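Search this site Search Go

Old Dell workstation, won't see all the memory after cooler came off. Socket problem?

Posted by skirka_shed

Got an old Dell tower, side panel off, on its side on the bench. Took the cooler off to change the paste and the processor came up with it, stuck on. Cleaned everything, put it back, now it beeps and only finds half the memory. Have swapped sticks about, no change. Bought paste from Clelier, the cheap tube. Did I kill it?? Need it back up by October for the accounts.

marino9

Half the memory missing after a cooler job is nearly always the processor not sat right or cooler done up unevenly. Had the same on mine, took 3 goes. Take it out again, look at the contacts with a torch from a low angle. If one's bent you'll see it catch the light differently. Don't wipe them with anything. Then do the cooler screws up in a cross pattern, half a turn each, dont go tight on one corner first.

Jero

just buy another board, there cheap

tin_lid_11

Don't buy a board yet! What marino9 said, plus a few bits. Unplug at the wall, hold the power button in for a bit, touch bare metal on the case before you go near the socket. Lever up, let the processor lift out by its edges, never slide it. Lay the tower flat like you have, much easier than upright.

What you want in front of you is bare socket, lever, memory slots in easy reach:
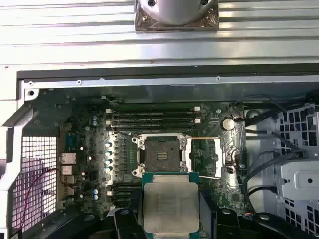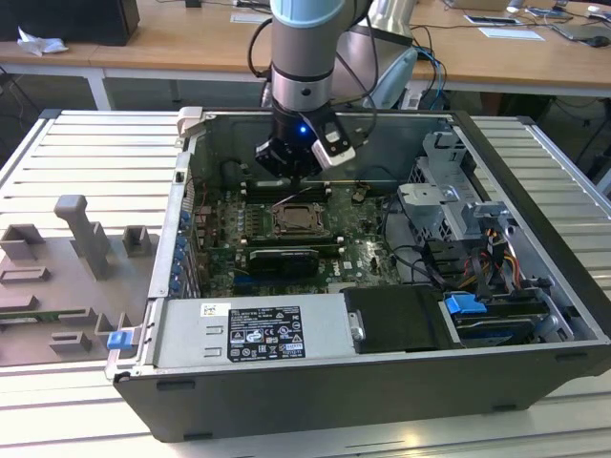
One stick only for the first boot, nearest slot the manual says to use, then add the others one at a time. If it drops out at the same slot every time it's that slot or a contact. Graphics card can stay in, but check the power leads arent pulled half out, easy to knock. And go easy on the paste, a pea is plenty. Post back with the beep pattern if it still moans.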